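I gave up on wet socks in November. The walk from our place to the Gerurham bus is 30 minutes along a gravel shoulder, and by the time I got to work my feet were done for the day.
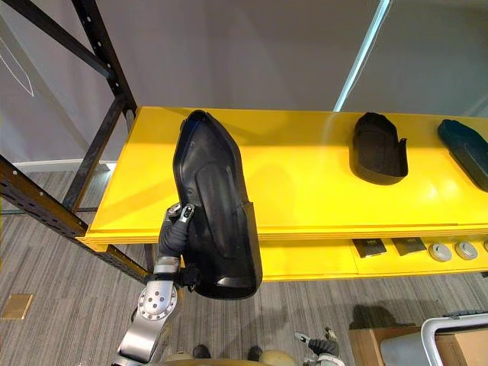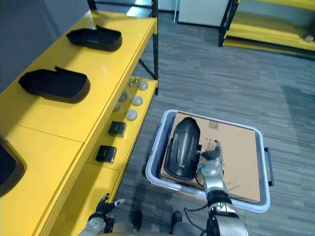 Edit Hajdu told me to carry a second pair and change at my desk, so I do. Wool ones, grey, $24 at the co-op — dearer than I'd like. The old pair dries on the heater by lunch. I still haven't sorted out the dog's feet.

Contact Mahnaz Hashemi | © 2024 | Back to top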